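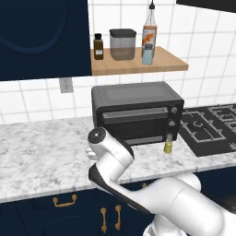
# Planning and budgeting for a kitchen arm cell: common questions

These are the questions we get most from test kitchens, care facilities and university labs that are putting together a purchase request. Prices change during the year, so ask Stestside for a current quote before you send anything to finance.

## Do we need to buy an arm before we know the task works?

No. Most customers start with a simulation license and a model of their own counter. You can try small pick-and-place jobs next to the appliances you plan to keep, and find out where the arm runs out of reach. The Skivero license covers up to 300 saved kitchen layouts per site.

## How much counter do we need to set aside?

Measure the depth from the front edge to the wall, then subtract whatever sits at the back. A toaster oven takes up more of the working area than people expect, and the strip in front of it is often where the arm has to set things down. Send us that number along with the height of any shelf or range hood over the counter.

## Can the arm work next to a gas cooktop?

It can be planned that way. Moving around a cooktop that is off is a question of clearance. Working near a lit burner is a separate safety review, and your insurer may want to see it. Budget for the review as its own line.

## What does a first purchase usually include?

- One arm with wrist and gripper
- Base or floor mount
- Controller and stop button
- Simulation license, one year
- Two days of setup on site

Shipping and electrical work are not included. If your floor needs an anchor plate, that is quoted after we see drawings.

## Which gripper should we put in the budget?

For bottles, shakers and other small containers, the standard two-finger gripper is enough. Get the wide set if you will handle large canisters or trays. You can order it later, but it ships as a separate item and has its own freight charge of $311. 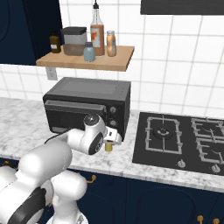
*Last updated: 18 Sep 2022*

## How close to an appliance can the gripper hold something?

Close enough to be useful, as the simulated run shows: a small olive-yellow cylinder held just above the marble, in front of the oven's control panel. On a real counter, leave extra room for the wrist, which is wider than the fingers. We ask customers to check the wrist first when they lay out a counter.

## Does the kitchen model have to match our real one?

The sizes should match. Counter height, counter depth, appliance outlines and shelf height all affect the result. Cabinet color and tile matter only if you are also testing cameras. Our Midstead office can build a model from your measurements for a flat fee of $913, or you can build it yourself with the tools in the license.

## What should we set aside for the second year?

License renewal, gripper pads and one service visit. We suggest holding $2000 for parts and small changes to the layout -- moving a shelf, swapping an oven -- on top of the service contract. Customers who leave this out often have to go back for a second approval.

## Can we lease?

Yes, through Auer, on terms of two or three years. The simulation license can't be leased and has to be paid up front. At the end of the term you can return the arm or buy it at the price written in the lease.

## Who needs to sign off on our side?

It depends on the organization, but facilities and safety should both see the layout before the order is placed. Changes to the mount after the order is confirmed add to the lead time.

## How long does a quote stay open?

Until the end of the month after it was issued. A quote written in September can be accepted through the end of October.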